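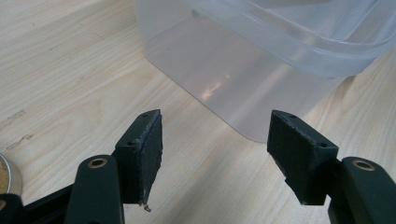 Small items used in shared activity rooms are to be kept in the two-tier boxes issued by Bristora Community Learning. The guidance on this page applies to anyone who books a room at the Robles or Pranari centres and makes use of the craft stock. It covers how a box should be filled, closed, carried and returned. Boxes should be packed at a table with a clear stretch of surface to work on; a light wooden top is well suited to the task, as pins and dark beads are easily seen against it. The translucent plastic allows staff to check a box without opening it, and for this reason labels must not be placed across the sides.

Print this page | E-mail this page

Before you begin

Wipe the table and allow it to dry. Place the box with its long side towards you. Have ready a soft cloth, the contents card for the box and a shallow dish for odd items. If the card is missing, ask at the desk for a replacement. Contents cards are held under stock number 3794 and should not be written out by hand.

Check the plastic for cracks, paying attention to the points where the handle meets the lid. A box with a cracked lid must be emptied and withdrawn from use. Tape is not an acceptable repair.

Packing the lower tier

1. Separate the tiers and set the upper section to one side, flat top uppermost.
2. Wipe the inside of the lower tray, including the corners, where thread and glitter tend to collect.
3. Put the heavier items in first: scissors, hole punches, small pliers and reels of wire. Scissors should be closed and laid flat.
4. Spread the weight evenly from end to end. A box that is heavy at one end will tip when it is lifted.
5. Stop filling a little below the rim. Items which stand above the rim will prevent the tiers from sitting together.

Glue, paint and ink are not to be stored in these boxes, even where the container is new and sealed. They should be returned to the cupboard by the sink.
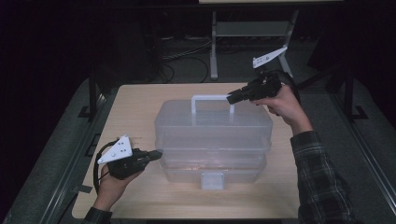
Two-tier storage box with carrying handle, closed.

Packing the upper tier

The upper tier is intended for light items only. Buttons, beads, needles in their cases and folded paper templates may be kept there. Beads should be bagged in lots of no more than 200, and each bag should be folded over once before it is put away. Loose beads will find their way into the tray below, and sorting them takes up time that the next group has paid for.

Closing and carrying

Place the upper tier squarely on the lower one and press down gently along each side in turn. Fasten the latch tab at the front. Where a tab will not fasten, open the box again and look for an item caught between the tiers. Do not force it.

Once the box is fastened, raise it slightly by the white handle while keeping the other hand beneath the base. If both tiers lift together and the box hangs level, it may be carried. Carry one box at a time. Children under the care of a group leader may pack a box but should not carry a full one.

Returning the box

Boxes are to be returned to the shelving outside the room before the end of the booking. They may be stacked 2 high if the handles fold flat. Boxes with fixed handles must stand singly. Turn each one so that the latch faces outwards, and place the contents card on the lid beneath the handle.

Report any shortages on the form supplied by Plestura, our stock partner, and leave it in the tray at the desk. Groups will not be charged for ordinary wear. A charge may be made where 3 or more items on the card are missing and no form has been completed.

A full check of all boxes is carried out each May, when bookings involving craft stock are suspended. Enquiries about stock should be addressed to Yogesh Goel. Requests for additional boxes should be made to Iñaki Tejada before noon on the working day preceding the booking.

Shares: 3 | Comments: 2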